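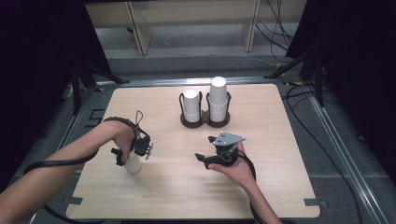 When the siren behind the Clemness fire hall goes off, most of us in town do the same thing, which is to step out on the porch and look around. I've done it myself more times than I care to admit. We have had one siren and one sound for as long as I have lived on this side of the river, and that sound means a tornado, or a train car leaking something at the Kuster yard, or high water, or a test. Two white paper cups turned upside down in a holder look a good deal alike too, but at least one of those is taller than the other, and you can tell them apart without going outside.

I bring this up now because the county is getting ready to spend money on warnings again, and I would dearly like us to spend it well. The plan calls for 13 new sirens, strung out along the road to Stosten, every one of them wired to make the same wail we already have. I'm glad for the folks out there, I truly am, and they have waited long enough. But a wail can't tell you whether to go down to the basement or stay out of it. In a tornado you want to be low. With a heavy gas drifting over from the rail yard, the basement may be the last place you should take your kids.

We got a taste of this in August. The text message went to 3,695 phones, and it said there was an emergency near Ogbonna Road and to take action. What action? I stood in my kitchen with the dish towel still over my shoulder, reading it again and again as if more words might show up. My neighbor across the way shut her windows. The family next to her loaded up the van and drove off, straight down Ogbonna Road. They came home fine, thank goodness, and the trouble was over before supper, but I have thought about that van a good many times since.

So my request is a plain one. Write the messages ahead of time, while everybody is calm and has had their coffee. Say what happened, say who it's for, and say what to do in the first line. Put them in Spanish as well. Then mail a card to all 1,362 households in the district with the same words on it, something a person can stick on the refrigerator next to the school lunch menu.

I'm told the printing is a bother and that people throw cards away. Some will! I have thrown away plenty of county mail in my day. But if over 500 of those cards end up on refrigerator doors, that's a lot of kitchens where somebody can look up and know whether to shut the windows or head downstairs. The sirens can go up afterward, and I'll be happy to hear them.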